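The Zekholm Catcher's Mitt

Drakstead Ball Supply / Gloves / Catching

I've been behind the plate since I was a kid, and I've been selling gloves out of the Drakstead shop long enough to be picky about what goes on the wall. The Zekholm is the one I keep handing people. It's a catcher's mitt for high school players and up, it comes in two break-in levels, and it's the mitt I use myself when I'm warming up pitchers over in Ludley (my knees only let me do that a couple of evenings a week now, but still!).

What I like first is the pocket. It's deep without being floppy, so a low breaking ball sticks where you want it and you can still get it out fast on a steal. I came to it from a mitt with a really stiff heel and I couldn't believe how much quieter my hand got. Pitchers notice that stuff. If your glove is drifting all over the place you're going to lose strikes, and they're going to give you a look.

The two levels are Game and Stock. Game has been worked in by us before it ships, so you can catch a bullpen with it the day you get it and a real game pretty soon after. Stock comes stiff as a board. Some people love that, they want to shape it themselves, and I get it. Just please don't put it in the oven. Please. I relace a few of those every spring and the leather never comes back right.

Each one costs the same, $123, and that includes the first relace if you bring it in or mail it to us. There are 3 colors: black, tan and a dark brown that sells out first.

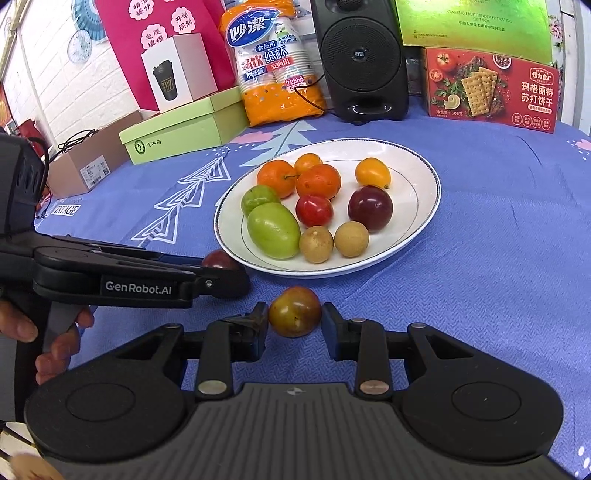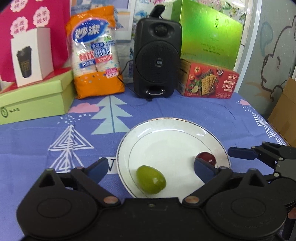
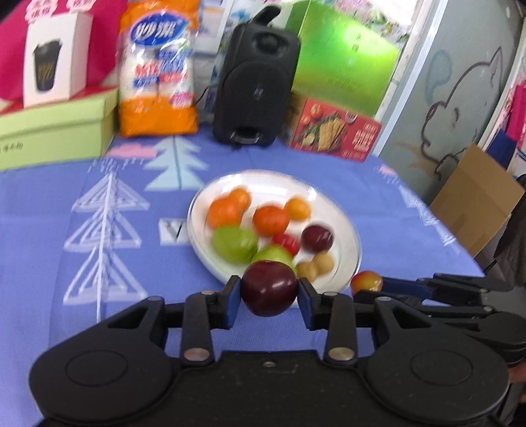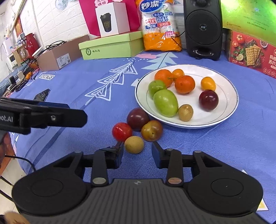 On sizing, catcher's mitts get measured around the outside, so the numbers look huge next to a fielder's glove. Don't let that throw you. If you're between sizes, go smaller. A smaller mitt is easier to turn over, and I'd much rather see a young catcher control a snug one than fight a big one for a whole season. If you catch a knuckleballer, okay, different story, go big and good luck to you.

Breaking in the Stock version goes like this. Play catch with it. Then play more catch with it. When you're done, put a ball in the pocket, wrap it loosely and leave it somewhere dry overnight. A tiny bit of conditioner on the palm and the hinge is plenty, wiped on with a rag and left alone. I've seen people soak these things and then wonder why they weigh a ton by July.

The laces are rawhide and they will stretch in the first month, that's normal. Snug them up at the thumb and the web before you decide something's wrong. If you'd like me to do it, drop it off before 5 p.m. and you'll usually have it back the next afternoon.

We also carry the Bùi lace kit, which fits this mitt. It has enough rawhide for the whole web plus a needle, and I'd keep one in your bag, because web laces like to go in the fourth inning when you've got a runner on third.

Item number 775. Right-hand throw is always on the wall. Left-hand throw is special order and takes 2 weeks to get here, sometimes less. (Yes, lefties can catch. I will argue about this all day if you come by the counter.)

Returns are fine on anything that hasn't been played with. Once it's caught a ball it's yours, though if a seam lets go in the first season bring it back and we'll sort it out. Team orders get their own pricing, so ask before you check out, and get those in by January if you want them for tryouts.

Palm pads, thumb guards and knee savers are on the next page.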